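Sample trafficking

Sample trafficking is the practice, in fashion public relations and marketing, of lending a label's garments to stylists, magazines and photographers and tracking them until they come back. The garments, known as press samples, are usually the single pieces made for a showroom or runway before a collection goes into production. The work is commonly given to assistants and interns.

Loans

A stylist sends a request, often called a pull letter, naming the publication, the shoot and the return day. The agency checks the diary, packs the pieces and records each one on a loan sheet. Most samples are made in one size, and a popular look may be booked by several titles in the same week — the agency then decides who gets it first.
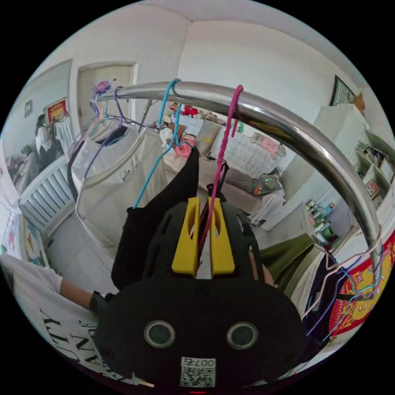
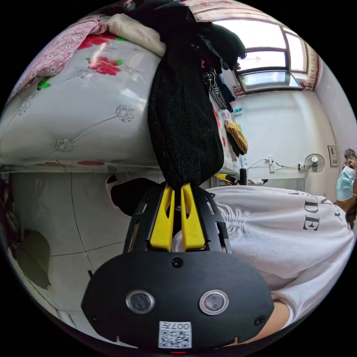

Record keeping

Small labels often manage with a spreadsheet. Larger agencies use tracking software and barcoded tags. The Hallesden agency Altemus listed 3,517 loans in one year, of which 883 went to print titles and the remainder to online titles, stylists and private clients. Its showroom manager, Lucía Calvo, introduced a rule that no piece could be out for more than 4 working days.

Loss and damage

Loan agreements normally make the borrower liable for the wholesale or replacement price. Makeup stains and missing buttons are the most frequent complaints. Disputes tend to arise when a piece passes directly from one shoot to another — a handover that may leave no signed record.

See also

Lookbook
Press day
Showroom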